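Notes for "What does the ring know?" – sleep wearables and crowdfunding

Talk length 30 minutes, leave some of that for questions. Slides are only headings, so most of what I say is below.

Opening

Good afternoon. I'm Anika Whitfield, I write about gadgets you wear, and for the past year I've mostly been writing about gadgets you wear in bed. I have worn a band, two rings, a thing that clips to the pyjama collar and a headband that gave me a red line on my forehead until lunchtime.

Show of hands: who has something on them now that tracks their sleep? Keep your hand up if you looked at the score this morning before deciding how you felt. (Wait. There are always a few, and they always laugh.)

I'm going to talk mainly about the Plastard ring, as it's the one I get the most letters about, and then a bit about the other three on my desk. I bought all of them with my own money. Plastard offered me a free one and I said no thank you.

The pitch

Read from the campaign page: "Your deepest sleep, finally understood." Leave a gap. Understood by whom?

The page had 1605 backers when I put my money in. There's a graph on it with no numbers up the side. I wrote and asked what the numbers were and got a reply saying the graph was "for storytelling". I quite like that reply. I'd still want the numbers.

The promised things, in the order they appear: sleep stages, a recovery score, stress, "readiness", and an early warning when you're coming down with something. All from a ring with a small light and a movement sensor in it. Some of those are measured. Some are worked out from the measured ones. And a couple, as far as I can tell, are worked out from the ones that were worked out.

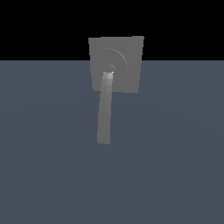
Measured, guessed, decorated

This is the part to go slowly on.

Measured: movement, pulse at the finger, skin temperature. I have no great quarrel with any of these. The pulse on the Plastard agreed with my chest strap well enough when I was lying still, and lying still is most of the job.

Guessed: sleep stages. In a sleep lab they put wires on your head and a trained person reads the traces. A ring has no wires on your head. It sees your pulse and your fidgeting and makes a guess at what the lab would have said. It may be a decent guess. When I asked each firm how often the guess is right, and on what sort of people they'd tried it, one answered properly (Ulten, more on them shortly), one sent a brochure and two sent nothing.

Decorated: readiness. I can't find anyone who will tell me what would count as readiness being wrong. If I score 90 and have a rotten day, the app says I pushed too hard. If I score 40 and have a lovely day, the app says well done for listening to my body. Pause here, somebody usually wants to argue, let them.

My own test

Keep this short, it's one person and I should say so loudly.

I kept a paper diary by the bed and wrote down how I'd slept before I was allowed to open any app. I did that for 236 nights. The diary is messy, it has a cold in it and a fortnight of next door's building work.

What I noticed: the time I fell asleep was usually believable, though reading in bed fooled every one of them. Lying very still and worrying counts as sleep. One night in September I was awake listening to the rain for what felt like hours and the Plastard gave me its highest score of the month.

What I didn't notice: any use in the stage chart. Some mornings two devices on the same hand gave me deep sleep at quite different times of night. They can't both be right. They could both be wrong.

I also noticed I slept worse in the weeks I looked at the scores first thing. I can't prove that. It's a feeling, written down by a tired woman in pencil, and I'd be cross with any firm that put it on a box.

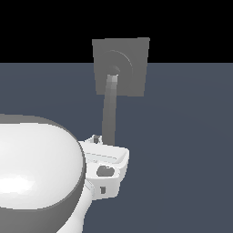 The others, quickly

Prirnari band. Comfortable, and the battery lasts. The app asks for your location, your contacts and permission to send notifications, and I couldn't get past the first screen without agreeing to at least one of these. Why does a sleep band want my contacts? Their help desk said it was for "friend features". There were no friend features in the version I had.

Kongkaew clip. Cheapest of the lot and the only one with no subscription. It fell off in the night more than once and reported that I'd slept beautifully from inside the duvet cover. Say this one with a straight face. In fairness it makes the smallest claims, too. It says it tracks movement and it tracks movement.

Ulten headband. The dear one. It does have sensors that touch the forehead, and they sent me a proper document, with the bad nights left in. I have doubts about the size of their trial, and all of the people in it were healthy and young. But they answered, and they gave a figure I could check. I couldn't bear wearing it past the second week.

Money

Plastard: 304 pounds for the ring by the time I'd paid postage and tax, and then a monthly fee on top to see anything beyond last night. That fee wasn't on the page I backed. It was in an update, under a picture of the new packaging.

I asked what happens to the old readings if you stop paying. The answer was that they are "securely retained". So they keep them and I can't see them. I'd like somebody who runs one of these firms to stand up in front of a room and defend that.
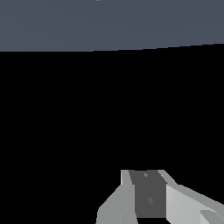
Also worth asking before you back anything: does the ring work at all if the firm shuts? With the Plastard, take away the phone app and you have a fairly plain ring. The Kongkaew clip at least keeps its last week on the clip, and you can pull it off with a cable.

If short of time, cut from here to the questions.

Things I'd ask for, if any makers are in: put numbers on your graphs. Say who you tested it on. Mark the guesses as guesses in the app itself, on the screen people look at. Let me turn the score off and keep the rest.

Questions I usually get

Is it any good for sleep apnoea? I'm not a doctor. If you wake up choking or your partner says you stop breathing, see your GP, and don't wait for a ring to agree with you.

Which one do I wear now? None at the moment. The diary's still going.

Would I buy the next Plastard? They've announced one, thinner, with a "mood" reading. I've asked how mood is measured. No reply as of this morning.

Handout is by the door, it has the list of questions I sent to the four firms and the answers as I got them.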